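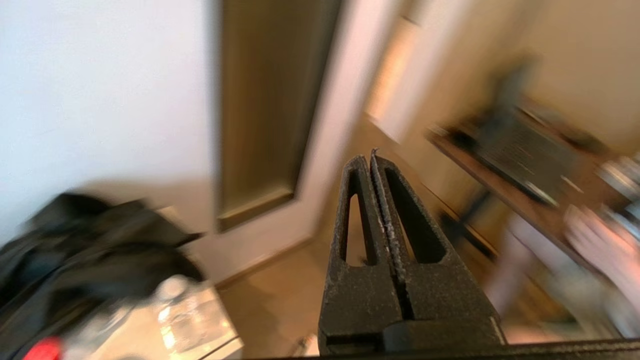 Puerta de interior Dreddale con panel central rebajado

Ref. 1620 — marco blanco incluido

Otra puerta con panel, sí. En Zurnora vendemos unas cuantas y todas prometen lo mismo en el catálogo: luz, amplitud, carácter. Una puerta no agranda un cuarto. La Dreddale cierra un hueco y queda bien junto a una pared blanca lisa, que ya es bastante.

El panel es un rectángulo vertical en tono bronce tirando a marrón, con el borde más oscuro. El fabricante, Brudow, llama a ese color «atemporal». Nosotros pediríamos la muestra antes de creérselo: con luz cálida se ve más rojizo, y al lado de un beige puede resultar apagado.

El reborde inferior del panel sobresale y coge polvo. Un paño seco basta, pero hay que pasarlo.

Qué incluye
Hoja, marco y tapajuntas de un lado. La manilla se compra aparte, aunque en el folleto de Brudow aparezca montada.

Precio
533 € con marco. Instalación: 56 € por hueco, sin retirada de la puerta vieja.

Plazo
26 días laborables. Brudow anuncia menos; desde junio no lo hemos visto cumplir.

Devoluciones
Solo sin montar y con el embalaje completo. Si el hueco no está a escuadra, mida dos veces — el marco admite poco ajuste, diga lo que diga la hoja de montaje.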